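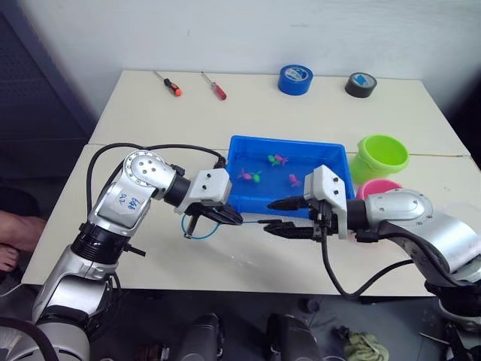

Kosmas Tsakiris would leave the pink ones out until we know why they ride lower than the green. He wrote this in the margin of the last entry, next to the float notes, and added that a sealed toy and a leaking toy should not be in the same water if we intend to compare anything.

Noted. Both colors stay in for now. The leak question is handled separately below, by weighing.

Wednesday, bench 2, Jinden room. Start 9:40 a.m.

Purpose: settle the water level and the net for the fish scooping task, so that the setup sheet can be written once and left alone.

Materials
Fish: Jilix bath set, pink and green.
Tub: blue plastic, from the Arndale order.
Net: Karras small, blue hoop, black handle. Hoop 76 mm inside diameter.
Water: tap, left to stand overnight in the jug.
Scale, steel rule, paper towels, masking tape.

Water level
Fill is 600 mL, measured in the jug and poured slowly down one corner. Depth at the middle of the tub with no fish in it is 27 mm. The old sheet said "half full," which two people read two different ways, and the depths written down last month do not agree with each other. From now on, measure the volume and check the depth. If the depth is off with the right volume, the tub is not sitting flat. Check the table seam first. The front and rear sections are not quite flush and the tub must not straddle the joint. Keep it entirely on the front section.

I tried more water before settling on this. At the higher fill the hoop goes under a fish without touching bottom and the scoop is easier, but every exit carries water over the rim onto the table. At the lower fill the hoop drags on the floor of the tub and pushes the fish ahead of it into the corner. 600 mL is the compromise. The hoop still touches if it goes in too steep.

Net
The bag was stiff when new and floated, so the fish rolled off the front of it. Soaking fixes this. Put the net in the spare jug for 20 minutes before the first scoop, then shake it once over the sink. Do not wring it. The last bag was wrung and has held a crease ever since, and the creased one is now for cleanup only.

Entry angle matters more than speed. Lower the hoop edge first, away from the fish, level it under the surface, then bring it across. A straight push from above sends the fish sideways every time. Corners are the hard case. A fish against the wall with its tail toward the net is better approached along the wall than across it. 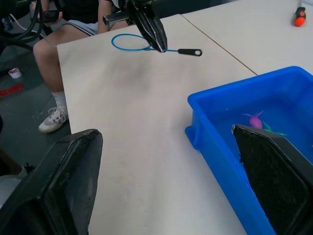
Exit: raise the hoop level, hold it over the tub until the dripping slows, then move off. Skipping the hold puts a line of drops on the tabletop between the tub and wherever the fish is going. Wipe between scoops, not at the end of the session. Drops that dry in place leave a gray mark that plain water does not lift. I have not tried anything stronger on the table finish and would like to hear from whoever did the last cleaning before I do.

Leak check
Each fish dried with a towel, squeezed once, dried again, weighed, floated for the length of one net soak, dried, weighed again. The green ones came back at the same reading. One pink came back heavier, and a few drops came out of the seam under the belly when it was pressed. The other pinks did not change. So the low ride is not explained by leakage alone, and Kosmas is right about one toy and not about the color. The leaking fish is marked with a dot of nail polish on the underside and goes on the shelf. It can be used dry.

I did not check whether the pinks are simply heavier as molded. The weights are in the spreadsheet, second tab, for anyone who wants to compare.

Storage
Fish out of the water at the end of the day, belly down on a towel. Tub emptied, rinsed, turned over on the rack. Net hung by the hole in the handle. The bag smells if it is left lying in the tub overnight.

Open
Second net from Karras, same hoop, to be ordered.
Shim for the table seam, or move the tub position forward and tape the corners. Tape is quicker. Ask Kosmas which he wants on the sheet.
Repeat the depth check after lunch with warmer water.

2:15 p.m. Depth repeated, 27 mm. No change to the fill.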